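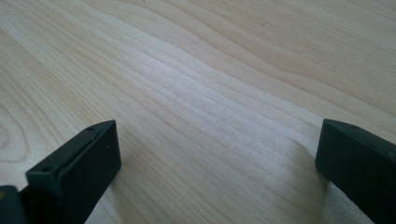 Robot demonstration (also teaching by demonstration, lead-through teaching, show-and-do)

Robot demonstration is a way of getting a robot to do a job by showing it the job, instead of writing out each motion in code. A person either moves the arm by hand, drives it from a distance, or does the task with a separate hand-held tool shaped like the robot's own gripper. The motion is recorded and the robot later repeats it, or a program is trained on many recordings and works out its own motion.

Older names: "walk-through programming" (paint shops mostly), "playback". Not the same as a teach pendant, though the two get mixed up, and some arms offer both.

Methods

By hand. Also called kinesthetic teaching. Arm is put in a slack mode where the motors hold up its weight and nothing else, operator grabs it near the wrist and pushes it through the job. Cheap, no extra gear. Tiring on a big arm. The operator's own hands and sleeves end up in the camera view, which matters if the recording is going to be used for training from video.

By remote control. Operator uses a joystick, a headset with hand controllers, or a small copy of the arm (the leader) that the real arm (the follower) mimics. Good for places a person shouldn't be. Lag is the usual complaint. Two-armed setups need two leaders and a fair bit of practice.

With a hand-held gripper. No robot present at recording time. The operator carries a pair of fingers on a handle, with a camera attached, and does the task directly at a bench, kitchen counter or wherever. The fingers are normally the same shape as those on the robot, so that what the camera sees later on is close to what it saw in the recording. Position is worked out afterwards from the video, sometimes with help from a motion sensor. Fastest of the three by most accounts, and the easiest to take to somebody's house.

Recording

One run through a task is an episode (or demo, or take). It commonly starts with the fingers open and clear of the object and ends the same way. Operators are told to keep a steady pace and not to pause in mid-air, as pauses get learned along with everthing else.

What gets stored differs from lab to lab. Usually:

camera video
position and angle of the gripper
how wide the fingers are open
a short written label, e.g. "put cup on saucer"

Force is recorded less often. Without it, wiping, pushing and screwing on lids come out poorly.

Surfaces matter more than beginners expect. Tracking from video needs detail to lock on to, and a plain white bench gives it very little. Wood with a visible grain is better, a patterned mat better again. Glossy tops cause trouble under strong light, the bright patch moves when the camera moves and the tracker follows it. Changing the table, lighting and background colour between batches is common practice so the robot doesn't tie the job to one room.

Number of demonstrations

Plain playback needs one. Trained systems need more, and the figure depends on the task. The Tondari bench set, a small collection of tabletop jobs, asks for 50 episodes per task at minimum and 600 for anything with cloth. The full set holds 1436 episodes, after faulty ones were taken out.

Faulty here means tracking lost, object dropped and not picked up again, or wrong label. Some groups keep the drops, on the grounds that the robot should see a recovery. Disputed.

Equipment

Nitau sells a hand-held gripper with swappable fingers and a trigger. Gerkov makes leader arms for remote control, sold in pairs. The Noguchi finger is an open design, flat-faced and boxy, printed in plastic and fixed on with 2 screws. Dark matte material is favoured for fingers of this sort, less glare, and the outline shows up well against a pale bench. On dark benches it is the other way around and people print them in grey.

Fingers wear at the tips. Replace both together, or the grip goes crooked.

Limitations

A demonstration carries the habits of whoever gave it. Left-handed and right-handed operators approach a mug differently, and a mixed set can leave the robot dithering between the two. Hand-held tools also let a person make moves the arm can't copy, reaching too far or turning the wrist too quickly. These episodes have to be filtered out, or slowed down.

Camera view is narrow on many rigs. If the object isn't in view at the start the robot has no idea where to look, unless searching was part of teh demonstration.

Safety is a seperate issue for the by-hand method. Slack mode should cut out above a set speed. Check this before anyone touches the arm.

See also

Teach pendant
Imitation learning
Leader and follower arms
Parallel gripper
Teleoperation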